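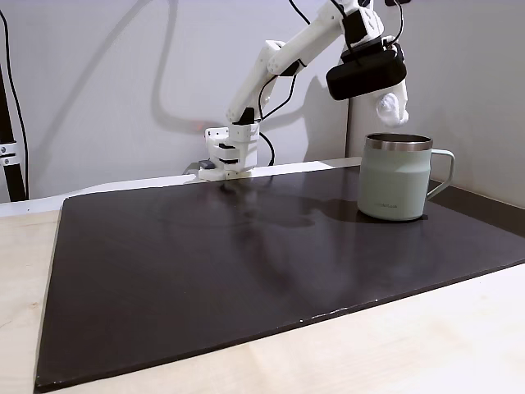
About the Vitier School of Hospitality

The Vitier School prepares adults for work in cafés, canteens and small hotels. Founded by Erzsébet Katona in Lunport, it enrolls almost 300 students a year.
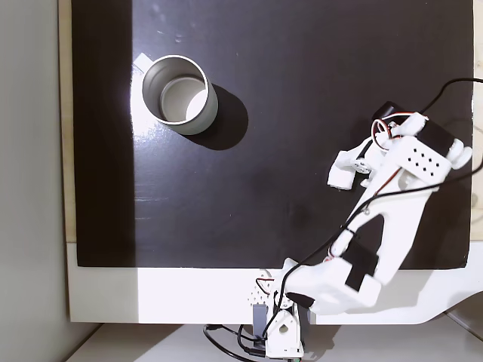
First-term students study table service and kitchen care. Plain equipment is used throughout — an open metal cup without a handle is typical.
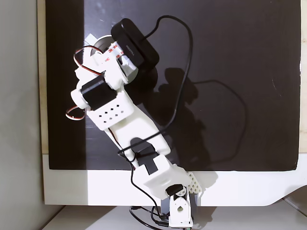
Evening classes begin each March under Vilmos Simon. Work surfaces may be black or white, and students learn to clean both to the same standard. 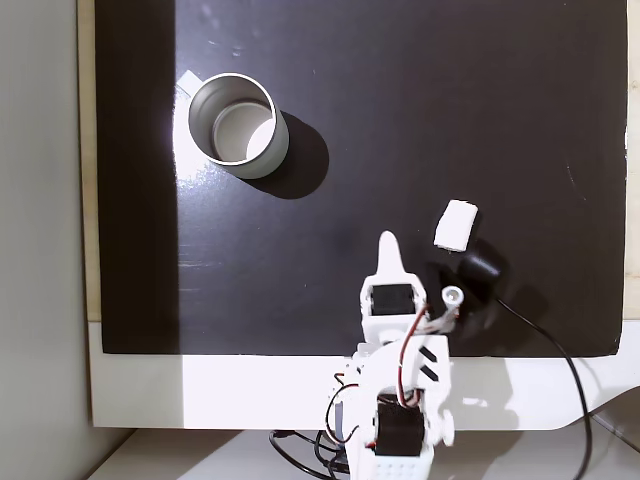 Admissions

Applications are received by Margit Lakatos at the Orbán campus.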